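Ticket 584: Voucher codes rejected at Skivau checkout
Opened: Wed 22 November
Priority: 2
Status: Monitoring

Reported fault
Customers who buy a Bralia voucher on the Rukel deals page receive a code by email. When the code is entered at the Skivau checkout, the basket returns "Code not recognised". Card payments without a code go through as normal.
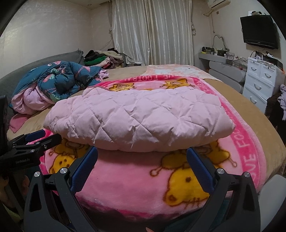

Initial checks
Voucher batch loaded to the live table, 2000 rows, matching the export from Rukel. Tested 40 codes by hand from the support desk. All accepted. Same codes pasted from the customer email: all rejected.

Compared the two strings byte by byte. The emailed version carries a trailing non-breaking space. The checkout trims ordinary spaces only.
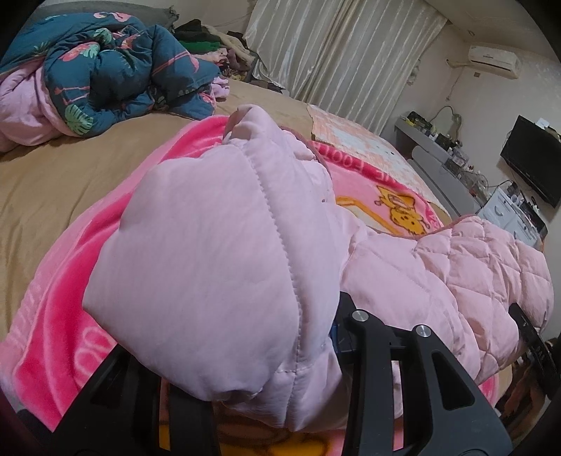 Cause
The email template was changed in August when sending moved to Okabe. The new template puts the spacing inside the code field, so it is copied along with the code. Older vouchers are not affected.

Action taken
1. Template corrected and republished in Okabe.
2. Checkout now strips all white space before lookup.
3. Failed attempts counter reset for locked accounts.

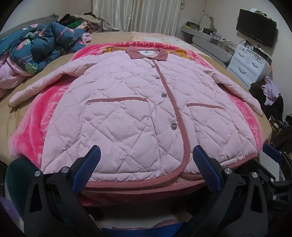

Retested with the original emails on desktop and mobile. Codes accepted, discount shown once in the basket total. Refund requests raised under this fault should be linked to this ticket before closing. Expiry dates on the batch have not been changed.

Outstanding: confirmation from Rukel that the resend queue is empty.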